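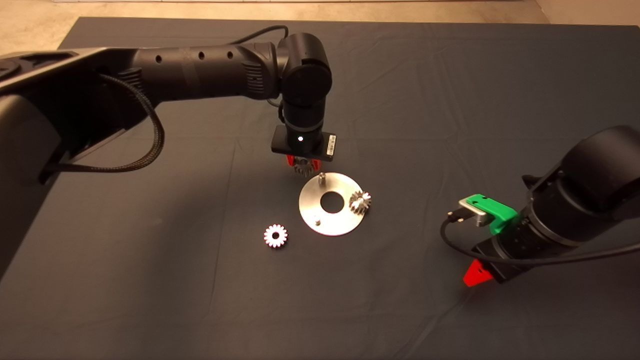

Week 4: Notes from the Trarkesance open day

These are for the people who signed the bus sheet and then discovered a dentist's appointment. Berwyn Hopkin's handout covers the theory. I'm only covering what we saw.

1. The gear task
Two arms, one round aluminum plate with two pegs, and a few gears. The job is to put a gear on a peg. A first-year can do it while eating a muffin, and Trarkesance has spent 2000 hours on it. Note the red fingers holding the gear over the peg: once it's gripped, they hide part of it from anyone watching from above. Keep that in mind for question 2 of the lab report.

2. The view from the wrist
Bjartur Snorradóttir put the wrist camera feed on the big monitor, and half the class stopped looking at the arms. The camera sees both fingertips, with their rough black pads, at all times. It also sees whatever lies beyond them, such as the grey cloth, the cables on the floor and a visitor's white shoe. Your software has to ignore all of that. Ours, as of October, does not. 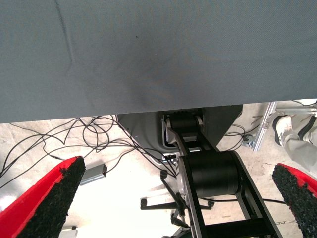

3. For the lab
Sketch what each camera can and can't see at the moment of insertion. Label your axes. Bavness users should read page 29 of the manual before touching the gripper settings; Nostdale users have no manual and my sympathy. Reports go in the box outside room 2479 by 4 p.m.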